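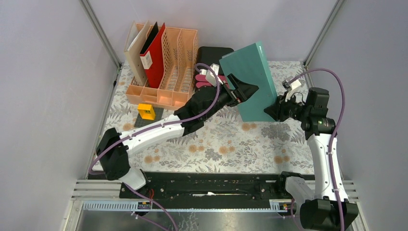

Figure 2. Desk organizer with three folders in its upright slots, on a floral tabletop. A teal-green box is held up at center-right.

4. What counts as "put away"?

I'll admit I went into this part of the Kermani desk study thinking folders would be the hard bit. They weren't! People are pretty much of one mind about folders: they go upright, in a slot, and a bit of a lean (see the red one in Figure 2) bothers almost no one. The trouble starts with boxes. A flat, book-like box could go in a file slot, or on the table next to the organizer, or on top of something else, and our raters at Gummont went back and forth on this for most of September.

We ended up with 1255 rated desks, and I read through every comment myself (a slow job, but a fun one). In 13 of them the rater gave up and just wrote "depends what's in it." Fair enough. I'd say the same about the small compartments along the front of the organizer, which look so handy and then turn out too small for a box like the yellow one. So we score folders and boxes separately from here on, and Section 5 covers the boxes.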